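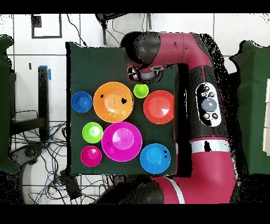
Notebook, bowl sorting and nesting
January, started 9:40 am

Got the whole set out on the green mat this morning and I'm so pleased with it! Eight bowls, all plastic, all loud. The mat is staying. On bare white tile the colors glare at you, and on the dark green they just pop (even the bright green one, which I'd worried about). Jaime wanted to try the gray felt from Tavares and we can still do that, but I vote for this.

Names first, so we all write the same thing in the log. Royal blue, orange, lime, red-orange, bright green, magenta, dark pink, sky blue. Please don't write "red" or "green" or "pink" by itself. Behrouz and I lost half of yesterday to two different "greens" in the Kesura sheet and I don't want to do that again.

Spacing: every bowl upright, none overlapping its neighbor. I tried a tighter layout earlier and it was a pain to get fingers in between magenta and the small ones. With some air around them it's a lovely thing to work with.

Nesting, by hand, 10:15. Magenta makes a great base. Sky blue drops in nicely, then bright green, then lime on top, and the stack sits straight. Orange is good as the base of the second stack, with red-orange in it, then royal blue. Dark pink will go in either stack, so I'm calling it the spare for now. I did this over and over because it's very satisfying, and also because I wanted to see if red-orange ever sticks in orange. It did, twice, both times when I pushed. Let it fall in by its own weight and it comes out again with no trouble.

Specks: there are a few small black ones on the inside wall of orange, and a few dark ones near the rim of sky blue. Not sure if it's dirt or in the plastic. Will try warm water and a soft cloth, no scrubber, we want to keep the shine.

On shine, the overhead light makes a white spot in the middle of bright green and another bright patch in the bottom of red-orange. Pretty, but it muddles the color readings. Jaime, is the Vimgate diffuser still in the cupboard?

Color sort after lunch. Warm to one side, cool to the other was easy until magenta, which Behrouz called cool and I called warm. We argued happily for a good while. Settled on warm, along with dark pink.

To do
Wash orange and sky blue
Tape the mat corners on the tile
Ask Flustorex about a second set, order ref 2469, same colors if they have them
Size order, small to large, with the calipers this time
Behrouz to fix the color names in Kesura, rows 40 to 596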